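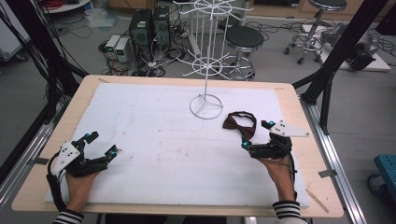

3 min read · 17 replies, showing the first 6

Teaching the machines to hang up stock, anyone else's place doing this?

marlpit_jo
Posted 12/03/2026

Evening all. I've been at Homville (accessories, returns and display packing, the Brellstead site) for longer than I care to admit, and since the new year a few of us have been asked to do shifts at what everybody calls the white table. You wear a gripper on each hand and do the job you've always done, only with two black fingers where your own ought to be, and it all gets recorded so that the arms can learn it later on. My main one has been bow ties on the spinner rack, the tall white wire one with the ring of hooks at the top.

I'll be fair, it's a nice change from the packing line. It's quiet, you're not being chased for a rate, and the lads from Flenow who run it are polite and bring biscuits. But I did 180 goes in one shift last week, and somewhere in the middle of it I started wondering what my job looks like once the arms have got the hang of it. We've been told "redeployment", which could mean anything from a desk to a brush. Has anyone been through this and come out the other side? I'd love to hear how it went, good or bad.

tollgate59
You're training your replacement, Jo, and I'm sorry to put it so bluntly because you sound lovely. We had the same talk at our place when the sorters came in. Biscuits and all. There were 69 of us on nights before and there are a good deal fewer now. Get the redeployment offer in writing, with the hours and the rate on it, before you put those things on your hands again.

Vija Pärn
I'd disagree with tollgate a little, though I do agree about getting it in writing. I was at Andrade when they brought in arms for the boxed goods, and what changed most for me was my shoulders, which stopped aching! I moved over to checking and clearing jams, and I'm still there. It's lonelier, I'll say that. You used to have someone across the bench to natter to all day and now you've got a fence and a light that goes amber, and I miss the chat more than I ever thought I would when we were all moaning about the radio.

Can I ask about the straps, Jo? With anything soft, our arms were hopeless for months. A box is a box, but a bow tie with the strap curling off wherever it fancies must be a pig to pick up.

marlpit_jo
Oh, it is, Vija! The loops are fine, you can get hold of a loop. The strap is the devil. With my own fingers I'd flick it round without looking, and with the grippers I have to stop and think about which bit to take first, which is a funny feeling when you've done a thing for years. They've put little teal markers on the finger parts and I find myself staring at those and forgetting about the tie altogether. And you have the cable to mind as well, so I've learned to push my sleeves back a bit.

Tollgate, no offence taken. I've written to ask for it on paper.

quietshift
Slightly different question from me. Are they paying you extra for it? My view is that if they're recording how you do something, that's a skill they're buying and it ought to show in the wages. Our union rep argued for a separate allowance for recording shifts and we got one. It wasn't a fortune, but it was the principle of it, and it meant people could say no without being made to feel awkward.

tollgate59
A one-off allowance against years of wages is a poor swap if you ask me. But yes, better than biscuits.

marlpit_jo
Same rate as the line at the moment, so thank you, quietshift, I hadn't thought of asking and I certainly will now. There are 200 more goes planned before they move on to scarves in June, so I've got a bit of time to make a nuisance of myself. If you can remember how the rep worded it, would you send me a message? I'm not much good at that sort of letter and I'd rather borrow one that worked.

quietshift
Will dig it out tonight and send it over. It's only a page.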